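**Kandasamy amplía su planta de Brevthorpe con una nueva línea de galvanizado en caliente**

*Brevthorpe, 28 de septiembre de 2019.* Con mucha ilusión, y después de bastantes meses de obras, planos y cafés compartidos con nuestros vecinos de nave, en Kandasamy queremos contarles que ya está en marcha la nueva línea de galvanizado en caliente, pensada para estructuras de acero, barandillas y piezas de cerrajería que van a pasar su vida a la intemperie.

La cuba admite piezas de hasta 600 centímetros de largo, y la nave incorpora una zona de decapado y enjuague de 379 metros cuadrados. Los clientes de Grodham y Firkby, que tanta paciencia han tenido con nosotros (¡gracias, de verdad!), podrán seguir entregando su material en los puntos de recogida de siempre.

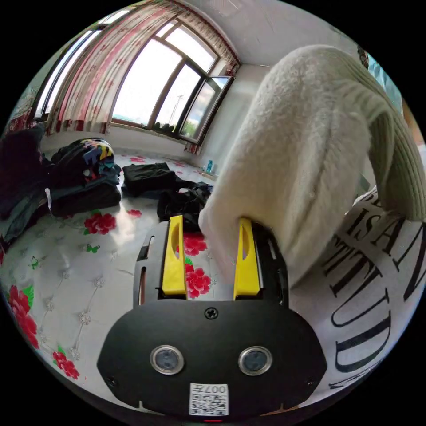
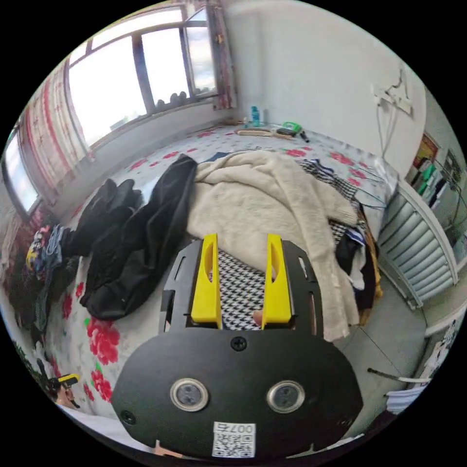

*Dos vistas de la pinza de mano, con sus dos lentes de borde plateado.*

«Empezamos a hablar de esta línea en abril, con un cuaderno y muchas dudas, y verla trabajar hoy me emociona más de lo que esperaba», comenta Niamh Ó Néill, directora de la planta. «Quien nos trae una verja pequeña merece el mismo cuidado que quien nos encarga 100 vigas».

Los pedidos realizados durante los próximos 30 días incluirán sin coste el certificado de espesor del recubrimiento. Para pedir presupuesto o concertar una visita, pueden dirigirse a la oficina comercial de Kandasamy en Brevthorpe, donde les atenderemos encantados.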